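Setting Up a Bin-Picking Station in the Shared Workshop

Prepared by Loretta Ambrose for members of the Trullevstead workshop

Members who wish to use the robot arm for picking practice must first complete the setup described on this page. Allow 57 minutes for a first attempt.

1. Place the bin on the wooden table within reach of the arm. Mark the position of its corners on the tabletop with blue tape.

2. Fasten the bin to the table with a bar clamp at one rear corner. Tighten by hand and confirm that the bin does not shift when pushed.

3. Check the cables and hose along the arm. They must be tied together and leave enough slack for the wrist to turn fully. Replace any tie that has loosened.

4. Set the lowest permitted height to 21 mm above the bin floor. Run the arm over all four corners at slow speed before lowering it further.

5. Load the bin. Begin with light household items of different shapes, and leave space between them. Items should be no heavier than the limit posted at the station. 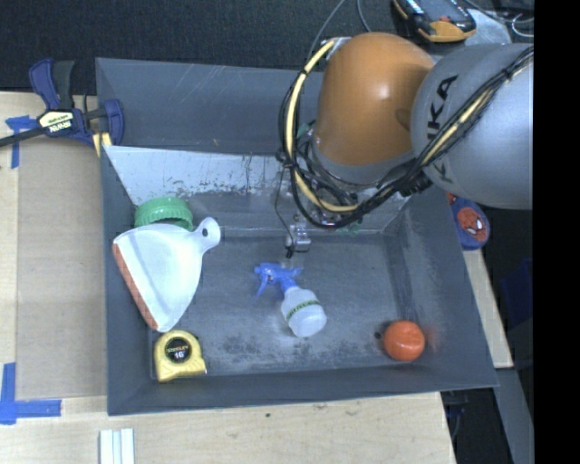 Station in use with a dustpan, lid, tape measure, spray bottle and ball in the bin.

6. Run 3 slow cycles with one hand near the stop button. If an item is pressed against a side wall, stop the arm, move the item by hand and start again.

Problems with the arm should be reported to Nicanor Cisternas before the next booking. Clamps and tape are to be returned to the Esmont cabinet.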